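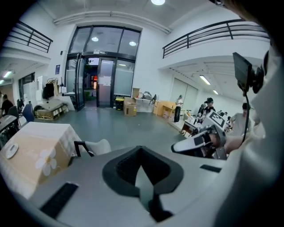 マイアラ・コンセイソン
ドリノダール 布小物と片づけ担当

片づけの日。朝から晩まで、ではなくて昼すぎから始めて、気がついたら外がもう真っ暗だった。2月は日が落ちるのが早いって毎年言ってる気がするけど、毎年ちゃんと驚いてしまう。ガラスの扉の向こうに赤っぽいオレンジの明かりがぽつんと見えると、ああ夜だなあ、おなかすいたなあ、となる。今日もなった。

カディッツの広い部屋を使わせてもらうようになって、そろそろ荷物の置き場所をちゃんと決めようという話は前から出ていた。出ていたのに、誰かが「とりあえず」と言って床に置くと、次の人もその隣に「とりあえず」を置く。で、とりあえずの山ができる。私もかなり貢献してます、すみません。

そしてデイジーの箱! 横にでーんと白いデイジーが印刷してあって、花の真ん中が黄色いやつ。私はこの箱が好きで、つぶすのに反対している一人(たぶん唯一の一人)。プィリープさんには「箱は箱だよ」と言われたけど、茶色い無地の段ボールばっかり見ていると、花がついているだけで気分が違うでしょう。ベージュの地に白い花って、派手じゃないのに遠くからでもすぐわかる。「あれどこ?」「デイジーの中」で通じるのも便利。

ただ、何でも入れちゃうのはよくなかった。今日は中身を全部出して、型紙、はぎれ、誰も名乗り出ない毛糸、に分けた。はぎれの中から去年さんざん探した紺色のバイアステープが出てきて、思わず大きい声が出た。もう新しいのを買っちゃったのに。長さが3メートルもある。うれしいような、くやしいような。これで何を縫おうかな、鍋つかみのふちどりかな。

型紙は丸めて立てておくとくるんと癖がついて、広げるたびに四隅に重しがいる。キリアキさんは平らに重ねる派で、私は断然丸める派。しばらく言い合って、よく使うものだけ平らに、めったに使わないものは丸めて、というところに落ち着いた。書いてみるとすごく普通の結論だなあ。でもその場では二人ともけっこう真剣だったんです。

入り口まわりも今日のうちに、と思っていたのに、こっちは半分で終わり。ガラスに貼ってある紙は、いるものといらないものを見分けてからでないとはがせない。勝手にはがして怒られたことが一度あるので(あれは私が悪い)、トクスさんに聞いてからにする。テープの跡をきれいに取る方法もついでに聞こう。前にドライヤーで温めるといいと教わった気もするし、食器用洗剤だった気もする。

壁ぎわのラックの黒いコートは、今日はさわらないでおいた。コート掛けは入り口の横がやっぱりいちばんいい。一時期、奥のほうに移そうという案があって、私は反対した。だって寒い日に入ってきて、脱いで、手に持ったまま部屋の奥まで歩くのは面倒だもの。帰りも同じ。面倒だとみんな椅子の背にかけるようになって、椅子が全部コート置き場になる。前の部屋がまさにそれで、座りたい人がコートを抱えてうろうろしていた。

そういえばこの部屋、二階みたいになった通路に黒い手すりがぐるっとついている。あそこから大きな布を垂らしたらきれいだろうなあ、と来るたびに思う。リネンの生成りとか。でも下から見上げて「いいねえ」と言うのは私で、かけるのに上まで運ぶのも私なので、なかなか実現しません。今日も見上げて終わった。首だけ疲れた。

お茶休憩にはフリホリーさんが持ってきてくれたけしの実のケーキ。一切れが大きい! 半分だけもらって、あとで結局もう半分も食べた。作り方を聞いたら、けしの実は200グラム、砂糖は140グラムで、牛乳は「とろっとするまで」だそう。最後だけ急にざっくりしている。家で作ってみたいけど、とろっと、の見極めに自信がない。 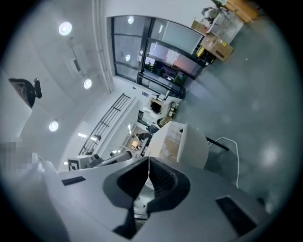
暮らしの記録/収納のこと

後半は白い箱型の入れものの話。前のところがほんのり透けた布みたいな感じで、下のほうは薄い茶色。私はこういう、中身が見えるような見えないようなものに弱い。全部見えると落ち着かないし、まったく見えないと何を入れたか三日で忘れる。うっすらくらいがちょうどいい。

家にもこういうのがほしくて、ずっと探している。理想は、押し入れの下の段にすっと入って、軽くて、上から物が取れて、白すぎない白。お店で見ると「これだ!」と思うのに、家に帰ると必ず何かが違う。前に買ったのは奥行きがほんの少し足りなくて、ふすまが閉まるのに妙にすき間が余った。その前のは逆に閉まらなかった。測ってから行けばいいんですよね。メジャーはいつも鞄に入っているのに、押し入れを測らずに出かけてしまう。

トクスさんに言わせると、入れものを先に買うから散らかるのだそう。まず中身を減らして、残ったものに合う大きさを買う。正しい。ものすごく正しい。でも入れものを先に買うと片づけをする気が出るのも本当で、その気が出ている間に一気にやるのが私の方式なんです。うまくいったことは、まあ、何度かはある。

あとは線。白いのやら細いのやら、ぶらんと弧を描いて垂れているのを見ると、束ねたくてうずうずする。端ぎれで作った面ファスナーつきのバンド、あれをもっと縫っておけばよかった。幅は細め、長さは指を一周してちょっと余るくらい。前に9本まとめて縫ったのに、家のあちこちで使ってしまって手元には一本も残っていない。今度はさっきの紺のバイアステープで縁をつけようか。鍋つかみとどっちにしよう。

床は、拭くと気持ちがいい床だ。つるんとしていて、灰色で、明かりがぼんやり映る。物をどけたところにモップをかけると、なんだか部屋がひとまわり広くなった気がして、調子に乗って窓のほうまでやってしまった。あの黒い枠の大きな窓のあたりは昼間に来ると明るくて好きなんだけど、夜は夜で、ちょっとお店みたいでいい。カイ(近所の喫茶店のほうのカイ)の窓ぎわの席を思い出す。あそこもしばらく行っていないなあ。

天井の近くを通っている白い長い管、あれの上のほこりはどうしてるんだろう、というのがモップをかけながらずっと気になっていた。気になるだけで、脚立に登る勇気はない。高いところはプィリープさんが得意なので、今度お願いしてみる。お礼に何か焼こうかな。けしの実のケーキを練習がてら焼いて持っていったら、フリホリーさんに味を見てもらえるし。いや、それはちょっと緊張する。

持って帰ってきたのは、バイアステープと、いらないと言われた毛糸をふた玉。減らしに行って増やして帰ってくるのはどうなんだ、と電車の中で少し思った。からし色でね、きれいなんですよ。夫に見せたら「帽子?」と言われて、帽子にはちょっと足りない気がするので、たぶん湯たんぽのカバーの口のところに使う。

次に行ったらやること。入り口の紙をトクスさんに確認。デイジーの箱に中身の札をつける。型紙の残り。自分のはさみを忘れずに持って帰る(今日も置いてきた)。

もう寝ます。腕がだるい。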